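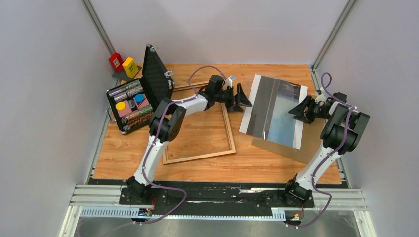
Visit to the Entwistle bakery, 1 Dec 2018

Eleven of us had put our names down for the Entwistle visit and all 11 turned up, in spite of the rain and the roadworks on the ring road. We met in the car park behind the mill shop and were taken through to the canteen, where Joanne Naylor, the production manager, gave us tea and a short talk before we put on coats, hairnets and shoe covers. Rings and watches had to come off. Trevor Oakley could not get his ring over the knuckle and was given a blue glove to wear over it.

Entwistle makes bread rolls, teacakes and a fruit loaf for shops and school kitchens. The company has been on this site since it outgrew its first premises in Brurero Street, which some of our older members remember as a proper high-street baker's with a queue on Saturdays. The old shop sign now hangs in the canteen.

We began in the flour store. Flour arrives by tanker and is blown through pipes into 2 tall silos outside the back wall. A third, smaller one holds wholemeal. Joanne opened a sampling hatch so we could see how fine it was. It is sieved again before mixing, and there are magnets in the pipework to catch any metal.

The mixing room was the loudest part of the tour and we were lent ear defenders. Declan Wragg, who runs the day shift there, shouted most of his explanation over the top of them. Water temperature is changed through the year to suit the flour and the weather. He still presses a piece of dough between his fingers before he lets a batch go – he learned that at the old shop and says the meter usually agrees with him.

After mixing, the dough is divided, rounded and left to rest. We watched teacakes go along a belt into the prover, a long warm cabinet where they spend the best part of an hour. A window in the side lets you see them at different stages. The ovens are next door and the heat was welcome after the yard. One batch that morning was 1132 teacakes, all for one customer, and the cooling racks were full from end to end.

Packing was quieter. The staff there work in pairs and swap places during the shift. Loaves with a split crust or a lopsided top are pulled out and sold cheaply in the mill shop, and we were pleased to hear it was open until 5.

Tia Whitlock showed us the test kitchen last. She is working on a rye roll for April and we each had a piece with butter. Opinion was divided. I thought it good but rather salty, and several people asked for seconds. The fruit loaf, which followed, had no critics.

There were questions about additives, waste and night work. Waste bread goes to a feed merchant. Night work is paid at a higher rate, and most of the night crew have been there for years.

The route has one flight of metal stairs, and the bakery will arrange a way round by the yard if told beforehand. Flat shoes are needed. Our thanks go to Joanne and her colleagues, and to Isamu Katayama for driving the minibus.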